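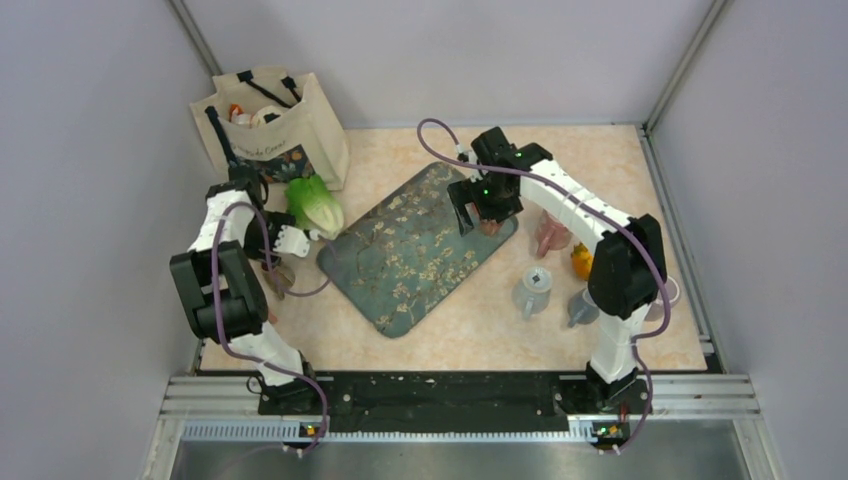

Figure 2. Worktop during the grocery and tableware task, with canvas tote, lettuce and placemat.

3.2 Tableware and Surfaces

The household set was chosen to reflect what people keep in a small kitchen, where matching services are uncommon and mugs build up one at a time. Items were selected by Saber and Van Beek from the Homitz and Baran ranges and supplemented with pieces from the authors' own cupboards. No attempt was made to match capacity, wall thickness or handle shape. Decorated pieces were preferred, as plain white ware was already well covered in the Tarnard set. 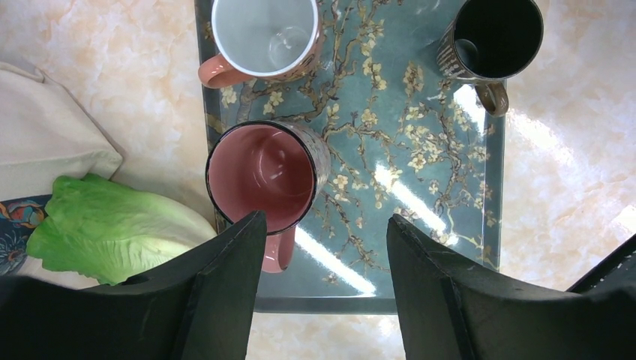 Handle orientation was left free. A mug set down on a patterned surface was scored as placed if it stood upright on its base and did not overlap the rim of a neighboring mug. Contact between handles was permitted. Each arrangement was limited to 90 seconds, after which the items were returned to the side of the worktop and the next arrangement was started. 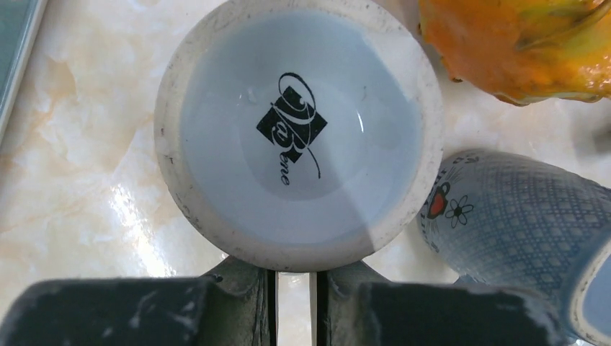

Section reading time: 2 min

Printing on the inside floor of a cup was recorded separately from printing on the outer wall, given that the two are rarely legible from the same direction. Cups lying on their sides were logged by the decoration facing up. Fruit and vegetables shared the worktop with the tableware in the mixed arrangements and were coded by type only. 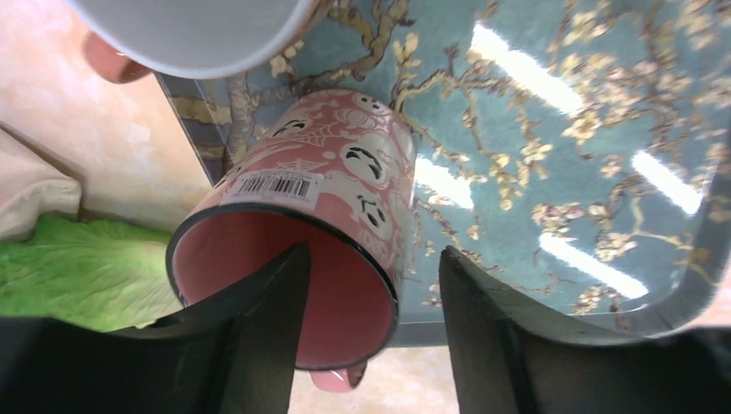
Retail stickers were not removed. De Haan and Bondarchuk coded all outer decoration independently using 15 motif categories, and disagreements were settled by Chiba. Most disagreements concerned dense all-over prints, in which small figures could be read either as separate motifs or as part of the background. These were assigned to a single "mixed print" category in the analysis reported in Section 4.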